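Heffernan House Notes > Laundry & Wardrobe > Folding

Folding a shirt so it stays folded

By Philomena Tully
May | 23 comments | 217 shares

My mother folded shirts against her chest with her chin holding the collar, and for years I did exactly the same, standing at the end of the bed with a programme on in the next room. They came out more or less square and fell to bits the moment anybody pulled one from the middle of the pile. It was Ailbhe Ó Riain, my neighbour in our first house in Dredon, who put me on to doing them flat on a table, and I have been a table folder ever since (and a bit of a bore about it, my daughter would tell you!).

So, the table. Clear it properly, and give it a wipe and a dry, as a smear of marmalade will find a clean cuff every time. You want enough room for the body of the shirt with a bit to spare at the sides for the sleeves. A kitchen table is grand, and so is a desk. Beds are too soft, I find, and an ironing board is too narrow unless you're folding for a small child.

Do up the top button, then one in the middle and one near the bottom. I used to do the whole lot, but three is plenty for a shirt that will be worn again in a week or two. If it's going away for the winter I'd do every one of them, and fasten the cuffs as well.

Now lay it down and spend a minute on it before you fold anything at all. Take hold of the hem at both side seams and give it a gentle tug towards you, then run your palms from the middle out to the sides. Look at the collar last, and turn it down neatly all the way round.
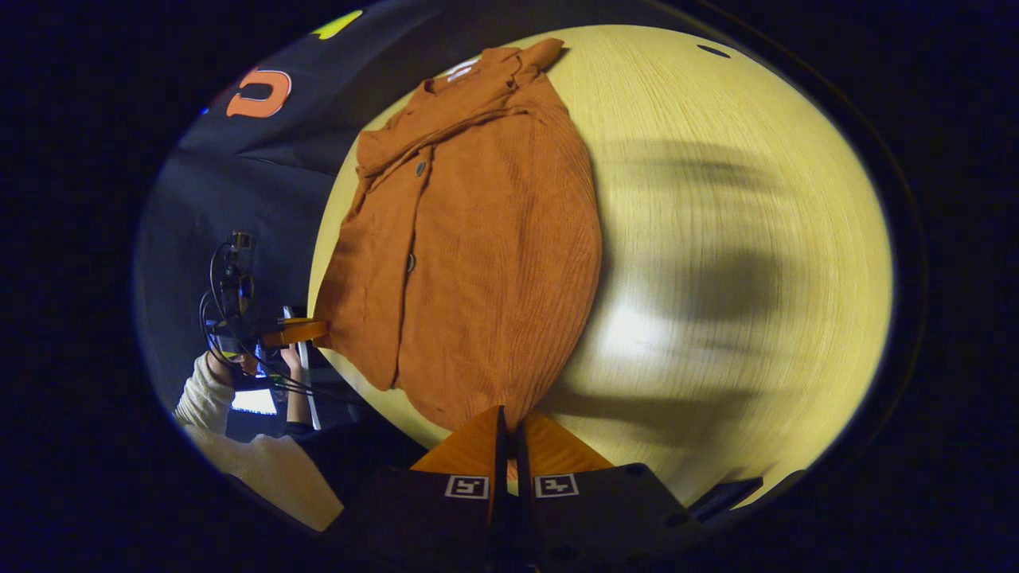
An orange shirt on a pale wooden tabletop, collar at the top and dark buttons down the front. 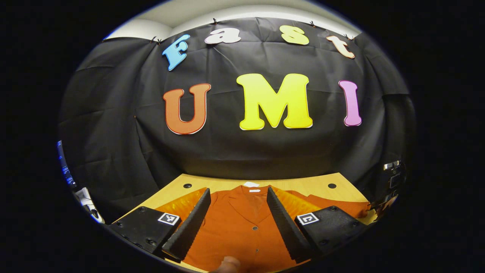

Once you're happy with the front, turn the whole thing over so the buttons are underneath. I slide one hand under at the shoulders and the other near the hem and flip it like a big pancake – it takes a few goes to get the knack, and you'll have to smooth it again afterwards. Bring one side in towards the middle, with the fold running from halfway along the shoulder straight down to the hem. Lay the sleeve back on itself so it points down the shirt. Then do the other side to match, and fold up from the bottom, once for a deep drawer or twice for a shallow one.

Corduroy wants slightly different handling. Smooth it along the ribs, top to bottom, and go easy with your hands, as pressing hard can flatten the pile. I fold mine once from the hem and leave them at the top of the stack where there's no weight on them. Satin and anything else slippery is the opposite sort of nuisance. It slides about on a bare table, so I put a cotton tea towel down first, and a sheet of tissue inside the last fold if I have it.

As for stacking, I keep to 6 in a pile. More than that and you're digging, and then the whole business was for nothing. Fergal Doherty wrote in to say he stands his on their edges in the drawer like files, and I did try it, but my drawers are too shallow and the collars caught on the runner.

If a shirt comes out with a crease across the front anyway, hang it in the bathroom while you have your shower and pull the plackets straight with your fingers. That will shift most of them. Linen will need the iron, I'm afraid, and I've stopped folding mine altogether – they live on hangers behind the bedroom door.

Next month I'll be on to fitted sheets, which several of you have been asking for since Christmas. Lesego Khumalo has sent me her method and I'm still practising it.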